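News > Around Town > Library

Stemenholm library to stay open later through the winter

Readers in Stemenholm who have grumbled (gently, of course, as people in libraries do) that the doors close just as they get off work will have something to smile about come October. The town library on Effiong Street will stay open until 9 p.m. on four evenings a week, three hours later than it does now, and the longer evenings will run right through to the end of March.

The change follows a survey over the summer, in which 143 residents filled in the paper form at the front desk. Later hours came out well ahead of new carpet, a second copier and even the return of the much-missed coffee cart.

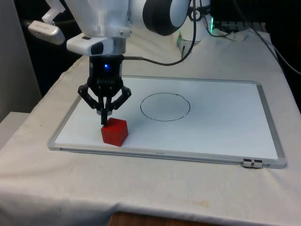 One reader, who signed only as Dustia, wrote to us that she hopes the children's corner will stay open late as well, as her two boys are never in the mood for stories before supper. We asked, and we're happy to pass along that it will, though story time itself stays at 4 p.m. for now.

Parking behind the building will be free after 6 p.m., and the Vukia bus, which now makes its last library stop at 6:23, will add a late run at 9:16 so that nobody has to leave in the middle of a chapter. 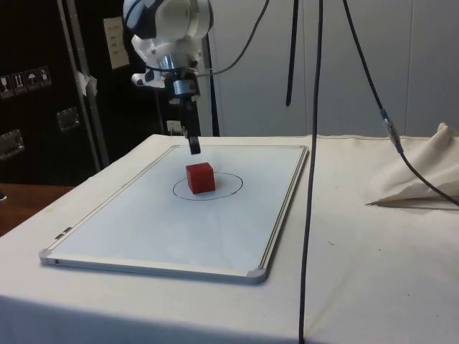

Borrowing limits go up too

Starting the same month, cardholders can take home up to 16 books at a time, and new releases may be kept for three weeks instead of two. Cards remain free for anyone living in town, and children can have their own from age 5 if a parent comes along to sign.

Filed under: Library, Evening Hours, Town Services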